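Gorkbridge Hall residents win six more laundry hours
2018-10-31

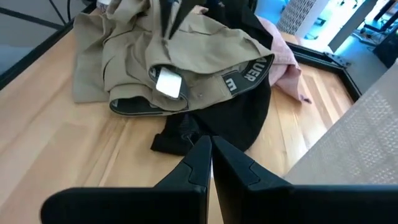

Students at Gorkbridge Hall will finally be able to do their washing in the evening, after the housing office agreed this week to keep the Kubiak Wing laundry room open until eleven. It used to lock up at 5, right when most people were trudging back from class, and a petition begun in April gathered 811 signatures from all across campus (rather more than the building has beds!). Anybody who has let a crumpled pair of khaki pants sit in a heap on the table for days, hoping for a free hour, will know just how welcome the news is.

Gregor Purves, a second-year resident who carried the petition door to door, said he was delighted and a little bit stunned. "I'd have settled for one extra hour, I really would," he told us over a very large mug of tea.

The new hours begin tomorrow, and you'll need your regular hall key to get in after dark.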